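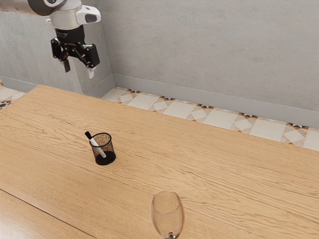
4.2 Setting up the canvass returns desk

The Alero returns module holds the voter contacts your branch collects during a campaign. Set it up before the first doorstep session. You need a large table, ideally a wooden one with a top as broad as the oak one shown, so that ward sheets can be laid out side by side next to the laptop.

1. Sign in with the branch organiser account and open Elections > Returns.
2. Choose the ward. For Arkberg branches, the list shows Azevedo and Starkov as separate wards. Do not merge them.
3. Import the electoral register. One file can hold up to 2329 entries. Split larger files by polling district.
4. Set the text size to 85 per cent if the voting intention column does not fit on the screen.
5. Enter 2 in the "Sign-off" box. Each sheet must then be checked by two people before it counts towards the ward total.
6. Press Save, then print the blank sheets.

Note: Postal voters are marked P. Their sheets print first.

Caution: Re-importing the register clears any returns not yet signed off. Export them first.

Caution: Do not leave marked sheets out overnight. Lock them away and sign out of Alero.

To correct a return after sign-off, see 4.5.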